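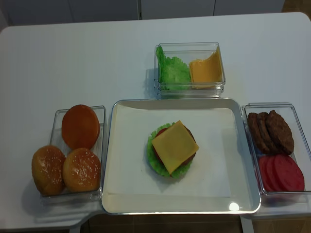

Burger night for the whole street – how do I keep it moving?

Issa Obeidat
We're doing a build-your-own burger evening on Virngate in February, in the hall, starting at 6. I'm so excited, but last year the line went out the door and people at the back got cold patties. Has anyone run one of these? How do you lay it out, and do you toast the buns first?

Maksym Kushnir
Oh, you'll love it! We fed 188 people at the Sturnirport rowing club and the biggest help was running two identical tables back to back. Put the buns at the start, sauces at the very end (sauces are where everybody stops to think). Wash the lettuce in the morning, spin it, then spin it again – wet leaves make soggy buns and slide right out of the burger.
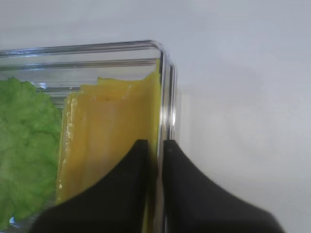 I'd keep spare lettuce in the fridge with a paper towel over it and top up every half hour. Yes to toasting! Cut side down, one minute in a dry pan, and do them in batches as the line moves.

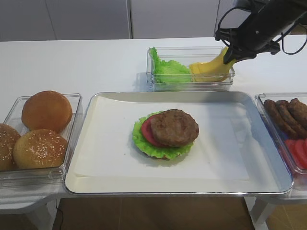
Slice tomatoes as late as you can and salt them only at the table. Patties hold nicely in a covered pan in a low oven, but cook the last 11 or so after the rush so the stragglers get fresh ones too. Have a great night!

hnatiuk887
just buy more buns than you think. we ran out by 7. also pickles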